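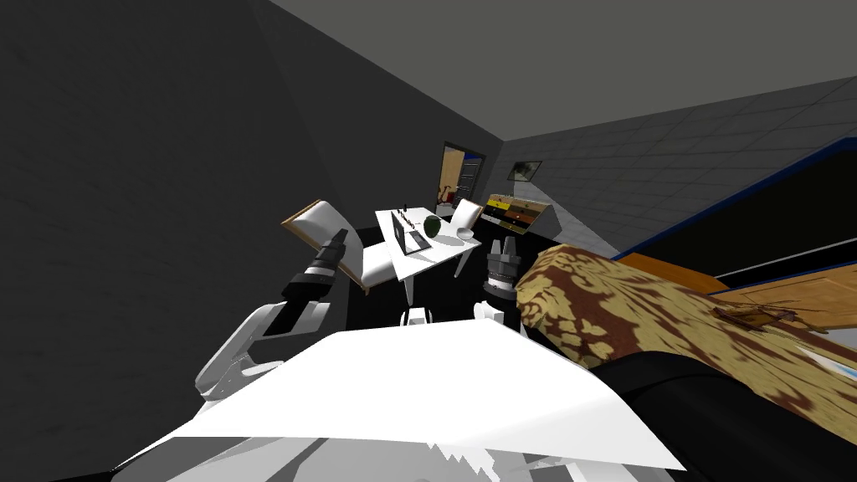
The robot's view across the table in the simulated test room. Render: Saronside

SARONSIDE PUBLISHES UNARD, A FREE GOOD-PRACTICE GUIDE FOR TWO-ARMED ROBOTS IN THE HOME

Berier, December 9, 2020

Hello from Saronside! I'm Dzifa Asante, I look after testing here, and I'm very pleased to tell you that Unard is finished and free to download from this morning. It's a guide to good practice for anyone who builds, tests or buys a robot with two arms that's meant to work in somebody's home, and I've wanted to write this release since we started on it in April (my colleagues will tell you I had the headline ready long before we had a page of text).

Unard is a voluntary code. Signing up to it doesn't replace the law or the safety standards you already have to meet, and we say so on the first page in large type. What we've tried to do is fill in the ordinary stuff between those documents and an actual sitting room. How close may a gripper come to a chair before the arm has to slow down? What should a robot do when it can't tell what the thing on the table is? Who gets to press stop, and where do you write down that they did?

We did the work in simulation first, and the guide asks you to do the same. Our test room has the sort of clutter people really live with: a table with a laptop and a bowl on it, padded chairs pulled up close, a chest of drawers in the corner, a doorway the robot has to keep in mind. We ran 564 trials in there while drafting, and every clause about reaching, holding and putting down was rewritten at least once because of what we saw. Some were rewritten so often that I stopped enjoying them.

The guide has 3 parts. Part 1 is about the room, and covers what has to be recorded before an arm moves at all, including furniture, doorways and anything that could roll. Part 2 is about the arms. It sets out speed bands near furniture and near people, and it has a long section on what the second arm should be doing while the first one is busy. Part 3 is paperwork, sorry, but it's short paperwork. You get a trial log, a stop log and a page to sign when you change the software.

If you only read one bit, please make it the section on table edges. My colleague Tihomir Omerović wrote it and it's the part I'd have loved to have when I started in this job. An approach over the near edge is where the wrist, the forearm and the chair backs all want the same bit of space, so Unard asks for a pause above the edge before the fingers close. During that pause the robot checks its target again and checks the other arm too. It adds a moment to each reach, and yes, we've had complaints about that moment.
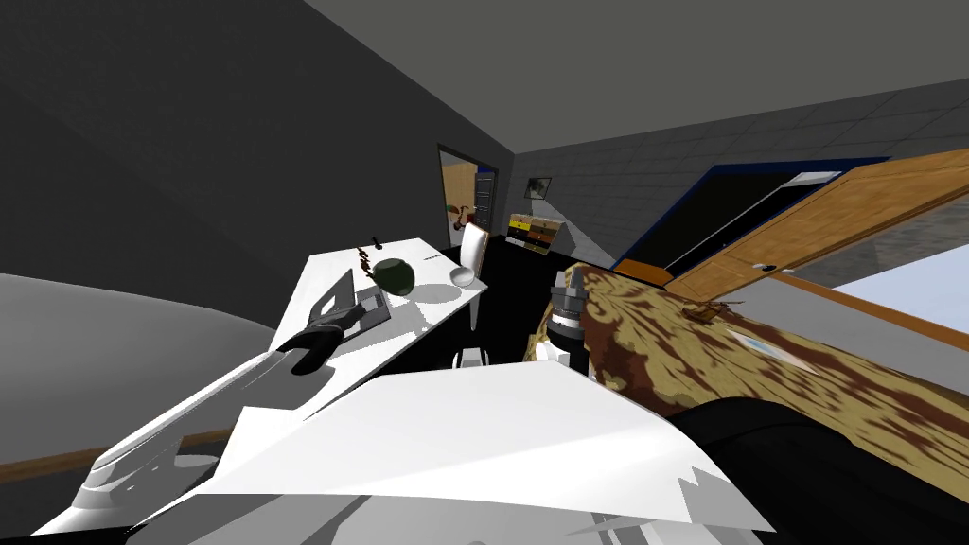

Gripper above the near edge of the table, with the green sphere and the white bowl further along. Render: Saronside

"I was one of the people complaining," says Kagiso Tshabalala, who runs engineering at Dimitriou, the first firm to adopt the guide. "We want quick robots like everybody else. But my team couldn't agree on what a careful reach looked like, and we were having the same argument every time we wrote a test. Now there's a clause number and we can go to lunch."

Dimitriou will use Unard for all its household arm trials from the new year, and has agreed to share its stop logs with us so we can see which clauses get tripped most. I'm a bit nervous about that, to be frank, and very curious.

The draft was open for comment over the summer and 193 comments came in. We read them all and answered them all, and the answers are printed at the back of the guide next to the comments themselves, grumpy ones included. The biggest change came from Gunārs Lepik, who fits out kitchens for a living and wrote to us about doors. Our draft treated a door as either open or shut. He pointed out that most doors in most houses are somewhere in between and that they move, so Part 1 now asks you to log the angle and to treat the whole swing as space the arm may not rest in.

A few things we left out on purpose. There's nothing in Unard about robots that climb stairs, and nothing about lifting people, which needs clinical experience we haven't got. Outdoor work is out as well. We also haven't set a pass mark. Simulated trials are a good way to find trouble early and cheaply, but a rendered table is still a rendered table, and clause 2 says plainly that no one may claim a robot is ready for a home on simulation results alone. You need supervised trials in a real room too, with a person at the stop button who has no other job at the time.

That last point caused the longest meeting of the whole project! I think we got it right. Tell me if we didn't.

Getting hold of it

Unard is free as a download, and we'll post a printed copy to schools, colleges and repair workshops that ask. The log sheets come as separate files so you can change the headings to suit your own place. You're welcome to translate the guide, as long as the clause numbers stay the same and you let us know where we can find your version.

Comments on this edition are open now. Please give the clause number and tell us what your robot was doing at the time, even if it's embarrassing.

About Saronside

Saronside is a small test house in Berier. We check household and workshop robots for the firms that make them, and publish our methods.

Press contact

Dexter Villanueva, press desk, Saronside. Larger copies of both renders and interviews with me or Tihomir can be arranged through Dexter.

ENDS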